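Up at 5:40 again. The furnace kicked on before I did. Coffee, toast, the last of the plum jam, then out to look at the rain gauge, which had nothing in it for the ninth morning running. I wrote the zero down anyway.

Most of today went to the well. The pump has been short-cycling since July and I finally stopped pretending it was the pressure switch. I shut the breaker off, drained the tank and put a gauge on the air valve. It read next to nothing. The bladder is gone. I tapped up and down the side with a wrench and it sounded full of water nearly to the top, even after draining, so that settles it.

I called the supply place in Levalville. They have a 44 gallon tank on the floor and can hold it until tomorrow noon. The other choice was a Stama tank from the catalog, cheaper by 74 dollars, but that one ships from out of state and I don't want to haul buckets for a week. I said hold the one on the floor. Then I measured the closet door, which I should have done first. It will go in with an inch to spare if I take the door off.

Lunch was beans and the end of the ham.

In the afternoon I drove over to Skiltham for fittings — a brass tee, two unions, a roll of tape, a new relief valve. The road is still down to one lane by the grain elevator and I sat there long enough to hear a whole ball inning. The hardware store has moved plumbing to the back wall where paint used to be. I walked past it twice. They were out of the union I wanted in three-quarter, so I bought one and a coupling and will make do.

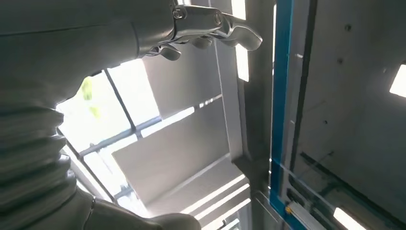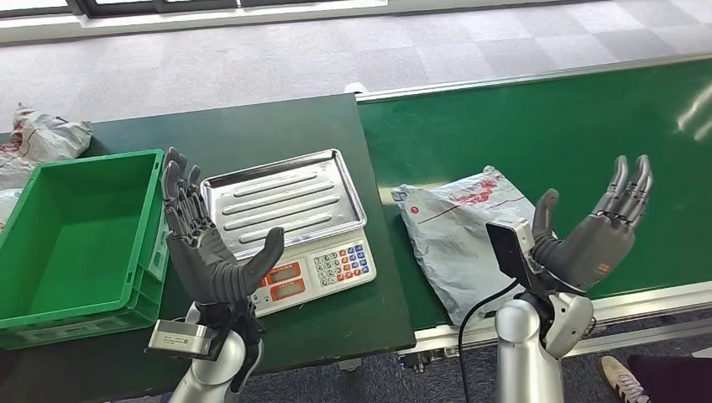 How much water does the house use in a month?
The meter I put on last spring says 4,000 gallons in a dry month with the garden going, and closer to 2,000 once the beds are put away.

I looked that up tonight in the back of this book because the man at the counter asked me and I guessed wrong. I told him 500 a week. He said the tank would be fine either way. It made me want to go back over the garden numbers, and I did, for longer than I meant to. The tomatoes took the most by far. Next year I will mulch them earlier and quit watering the squash in the evening, since it only got mildew for my trouble.

Got home with enough light left to cut out the old pipe. The union on the house side would not turn, even with the long wrench and some heat, so I cut it an inch below and will thread in fresh. There was a lot of orange scale inside. I saved a piece to show the water test people when I send the sample in, which I have put off for two years now.

No running water tonight. I filled the canning pot and four jugs before I shut things down, and that is plenty for dishes and the dog. Washed up in the basin.

Paid the electric bill. It was high, and I expect the pump is the reason. Letter from Aravena still not answered — will do it at the kitchen table tomorrow while the pipe dope sets.

Wind out of the north after supper. Brought in the peppers, green ones and all, and laid them on newspaper in the back room. Need to remember: teflon tape is in the coat pocket, door hinges are in the coffee can, breaker stays off.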